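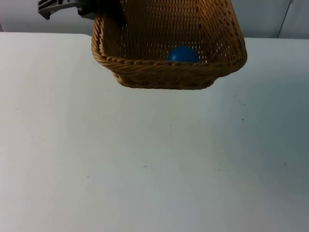 Section 2. Setting up the Flilari cupboard dryer

The Flilari goes in the bottom of an airing cupboard, pantry or wardrobe and pulls damp out of the air. Works best if air can get round everything on the shelves, so sort the shelves first, dryer second. Solid plastic tubs are the worst thing to have in there. Wicker with an open diamond weave is what you want, gaps all over the side walls and an open top, so towels and spare bedding can breathe. Already got solid boxes and don't want to buy new? Take the lids off and leave a hand's width between them.

Before you start

You need: the dryer, water tank, mains lead, wall clip, two screws (in the bag taped under the tank). A screwdriver, not supplied. A dry cloth.

Stand the dryer upright for 20 minutes after unpacking, longer if it came in on its side. Don't plug it in during this time.

Check the cupboard for old leaks. The Flilari takes damp out of air, it will not fix a dripping pipe. If the back wall is wet to the touch get that seen to first.

Placing the dryer

1. Empty the cupboard floor. Sweep it. Fluff is the main thing that blocks the filter.

2. Put the dryer on the floor with the grille facing the door. Leave 10 cm clear at the back and both sides. Above doesn't matter so much but keep long coats off it.

3. Check it sits level. Rock it gently. If it rocks, turn the front feet until it stops.

4. Run the lead out under the door. If the door pinches the lead use the notch template on the back page, or ask a joiner. Do not force it shut.

5. Screw the wall clip to the skirting and press the lead in. Stops it getting dragged about when the door is opened.

CAUTION: No extension reels. No adaptors with other things plugged in. Wall socket only.

CAUTION: Keep away from the hot water cylinder. Lagged cylinders are all right at the distance in step 2. Bare copper ones are not, use another cupboard.

Fitting the tank

6. Slide the tank in from the front, handle up. You should hear a click. No click means the float is stuck, take the tank out, tip it side to side, try again.

7. The tank light goes off when the tank is in properly. If it stays red go to Section 5.

Note: models sold before June have a grey tank with no handle. Same fitting, just push on the lip. Grey tanks don't fit the newer body and the other way round, so please check before ordering a spare.

First run

8. Plug in. Switch on at the wall, then press and hold the power button till the fan starts.

9. Set the dial to 2 and shut the cupboard door. Leave it alone overnight. There's a smell of warm plastic on the first run, it goes.

10. Next morning empty the tank. Could be full, could be hardly anything in it, depends on the cupboard. Wipe the tank dry and put it back.

11. Turn the dial down to 1 for everyday use. Go back up to 2 after decorating or if you are airing washing in there.

Note: the dryer stops by itself when the tank is full. It does not restart untill the tank is emptied and clicked back in.

Note: don't drink the water or use it in an iron. Down the sink.

Loading the shelves

Heavy things low, but not on the dryer. Nothing goes on the dryer.

Slatted shelves are best. If yours are solid board, leave a gap at the front edge so air can rise.

Fold towels loosely. A basket crammed to the top dries no better than a box, so fill to below the rim and stop. Anything put away damp goes at the front, and turn it over the next day.

Food in the same cupboard: onions and potatoes fine. Bread no, it goes hard. Flour and sugar keep in there jars with lids on.

Looking after it

Rinse the filter every month under a cold tap. Shake it, dry it flat, put it back with the tab facing you. Pick a day and stick to it, Friday or whatever suits.

Filter is good for 1,000 hours of running. After that the filter light blinks. You can carry on for a few days but the fan gets noisy. Replacements are listed under Oten parts on the Starbridge website, search "Flilari filter" and take the one with the blue edge. The Niskanen filter looks the same but is to thick and the cover won't close.

Going away? Empty the tank, switch off at the wall, leave the cupboard door ajar.

Section checked by Joni Kiiskinen, product support. Faults and warning lights are in Section 5.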